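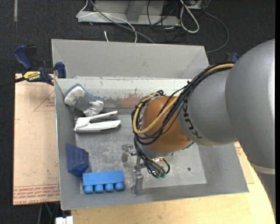 Caixa cinzenta na bancada 2, com os quatro artigos do lote misto.

2021-07-17 – Lote misto, caixa de paredes inclinadas

Continuação da série de fevereiro. Objetivo do dia: fechar a lista de artigos do lote misto e fixar as regras de disposição na caixa, para a Ieva poder repetir sem me perguntar.

Artigos em uso: peça de tecido acolchoado (cinzento e branco), agrafador branco, bloco azul-escuro, bloco azul-vivo com pinos redondos. Todos na metade esquerda. A metade direita do fundo fica sem artigos.

Massas, balança da sala ao lado:
agrafador – 274 g
tecido acolchoado – 138 g
blocos – por pesar, a balança pequena está com a Jurgita

Tecido. É o artigo que dá mais trabalho a registar. Não tem forma própria e a altura depende de como assenta. Ficou encostado às paredes do fundo e da esquerda. Deitado ao comprido ocupa demasiado fundo e tapa os vizinhos. Regra provisória: canto superior esquerdo, sempre encostado. O Kęstutis propõe dobrá-lo em dois e prender com um ponto de linha. Não concordo, passa a ser outro artigo e perde-se a comparação com fevereiro.

Agrafador. Retirar os agrafos antes de entrar na caixa. Na ficha antiga constava «agrafador, cor indiferente»; corrigi para branco. O suplente, da Gruvel, é mais curto e não serve de substituto direto.

Blocos. Dois azuis no mesmo lote foi escolha do Mio. Na folha estavam ambos como «bloco azul», o que já deu uma troca de linhas. Passam a «azul-escuro» e «azul-vivo, pinos». Falta decidir se a orientação dos pinos entra na ficha. Por mim entra, com duas opções: para cima ou de lado.

Caixa. O fundo metálico é plano, mas as paredes inclinadas enganam na medição: medir sempre junto ao fundo e nunca no bordo. A folha da Zariņš só dá a medida do bordo. Limpar o fundo com pano seco entre séries; o produto da Folach deixa película e fica fora da bancada até nova indicação.

Tampo. A madeira clara marca com facilidade. Não arrastar a caixa, levantar a dois.

Limite por artigo mantém-se em 500 g. Numeração do lote: 7. Etiquetas ainda por imprimir.

Pendentes:
– pesar os dois blocos
– fotografar o tecido em separado, frente e verso
– pedir à Jostovex o segundo tecido igual (Gediminas trata)
– rever com a Ieva a ficha do agrafador
– passar a regra do canto para a folha comum, depois de o Kęstutis responder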